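La cesta del pan merece volver a la mesa

Imprimir | Enviar por correo electrónico 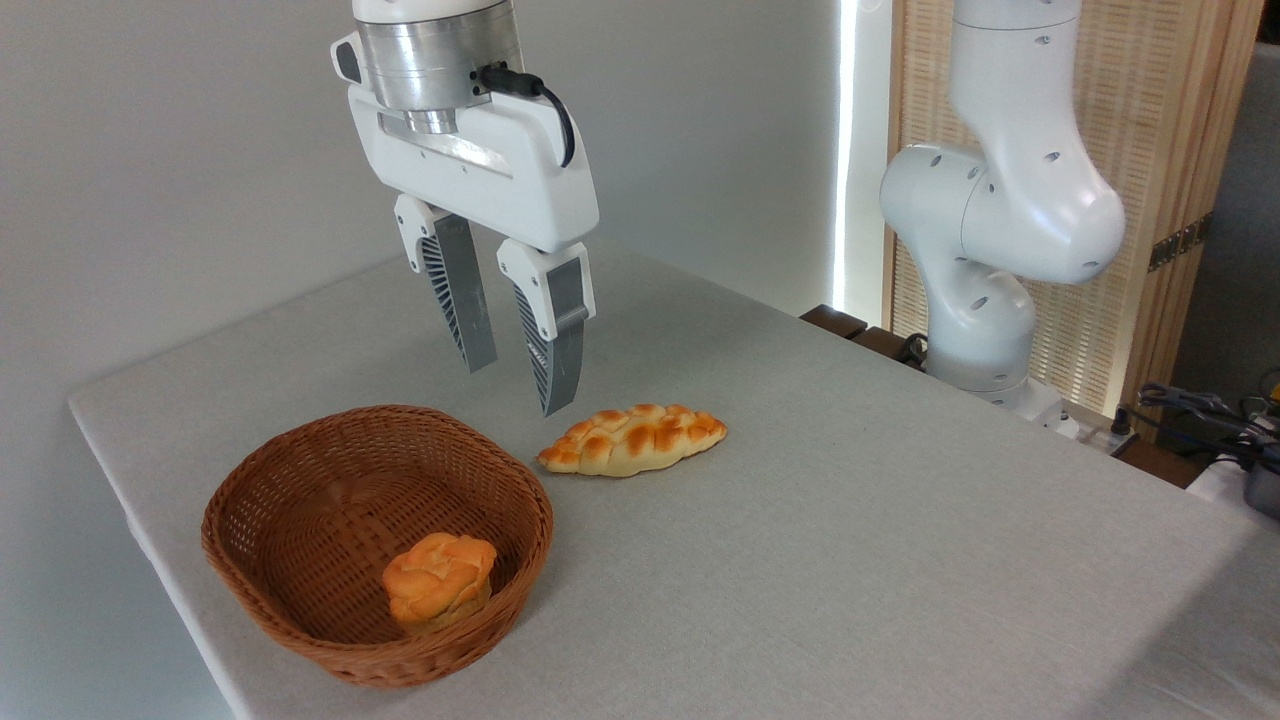
El pan ha perdido su sitio en las mesas de nuestros comedores colectivos. En la mayoría de ellos se entrega hoy en bolsa individual, cerrada, junto a los cubiertos, y el comensal lo recibe como un suministro más. Esta tribuna defiende la recuperación de la cesta común, y lo hace con argumentos de orden práctico. Una cesta ovalada de mimbre, poco profunda y de borde grueso, permite ver de un vistazo lo que se ofrece: un bollo redondo, de superficie dorada y pliegues en espiral, se reconoce sin necesidad de etiqueta, y lo mismo sucede con una pieza trenzada y alargada. El comensal elige lo que va a comer y deja lo demás.

La residencia Ververidis restableció este servicio en mayo. De sus 56 plazas de comedor, solo 19 mantienen el pan envasado, a petición de los propios residentes, y ambas modalidades conviven sin dificultad. Se dispone una cesta por mesa – nunca en el pasillo ni en el carro – y se repone dos veces durante la comida.

Se objeta con frecuencia la higiene. La objeción es atendible y debe resolverse con normas claras: pinzas a disposición de los comensales, paño limpio en cada turno y retirada de las piezas sobrantes. El mimbre exige, además, un cepillado regular y un secado completo antes de guardarse. Son tareas modestas, que cualquier servicio de comedor puede asumir.

Corresponde a las direcciones de los centros valorar si el ahorro de tiempo que procura la bolsa compensa lo que se pierde en la mesa. A nuestro juicio, no lo compensa. Proponemos que los próximos pliegos de contratación admitan expresamente el pan servido en cesta.

Artículos relacionados
Nedosus renueva el menaje de sus comedores
El horno Skellent amplía su oferta de bollería
Manteles de tela: una cuestión pendiente
Fomo: horarios de comida y convivencia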